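4.2 Where picture books end up at home

I went into this part of the study sure that bedtime would swallow everything, and boy, was I wrong! Of the 927 diary entries our families sent in, over half put the reading at a table, usually with a snack going. Lotte Cuypers and I coded them all twice (my eyes still hurt), and we kept arguing over what to do with books read in the car. Parents in Pruvov wrote the longest entries by far, bless them. Monsters and bravery came up a lot as favorite topics, in both languages we looked at (see Figure 2).
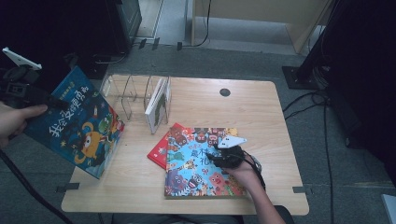
Figure 2. Picture books at a table, one with a Chinese title.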